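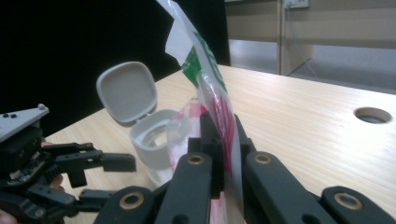 Hạnh Đồng wrote under my last post that plastic bags should all go straight in the store recycling bin, and that keeping any of them is how a kitchen drawer gets stuck shut. Fair enough. Mine was stuck shut on the first of the month. So this is the thread on the bag drawer and the small container shelf, August 2023.

1/ I emptied the drawer onto the table and counted, which I only did so I'd have a number to beat next year. 96 bags. Most were grocery bags. The rest were bread bags, produce bags and the thin printed kind that snacks and frozen vegetables come in.

2/ First pass was easy. Anything with a hole, a torn seam or crumbs that wouldn't shake out went in one pile. That pile came to 83.

3/ That left 13, and they fit in the front third of the drawer. I could have kept more. I didn't want to.

4/ Clear bags with a bit of color printed on them, green bands, red stripes, that sort of thing, are harder to judge than they look. Crumpled up they all seem the same. I flatten each one and hold it up to the window. If the print is flaking it goes.

5/ Someone asked how I fold them. Press the air out from the closed end, fold lengthwise in thirds, then roll. I used to tie them in a knot. Don't do that, you will never untie it with wet hands.

6/ Now the containers. I have a weakness for little white plastic ones with a flip-top lid. They hold toothpicks, picture hooks, spare fuses, seeds. I had 29 small containers of one kind or another and used maybe half.

7/ Test for a flip-top: open it, close it, turn it upside down over the table with rice in it. Four of mine leaked rice. Those went out.

8/ I wash the good ones and leave the lids open overnight. If you close them damp they smell by the end of the week, even the ones that only ever held paper clips.

9/ The shelf they live on is a Mastimholm, the narrow one, bought secondhand. It is a little too shallow – a row and a half fits, so the second row always sits crooked. I've stopped fixing it.

10/ Labels: masking tape and a pencil. I tried the Planisen stickers last year and they left a gray line of glue on everything. Still scraping that off.

11/ Took the bag pile to the drop-off on Sowerby. They want them clean, dry and with no paper receipts inside. I found three receipts while standing there, so check at home.

12/ To Hạnh – I did recycle most of them in the end. The drawer opens all the way now. The one under it, with the batteries and the string, is next.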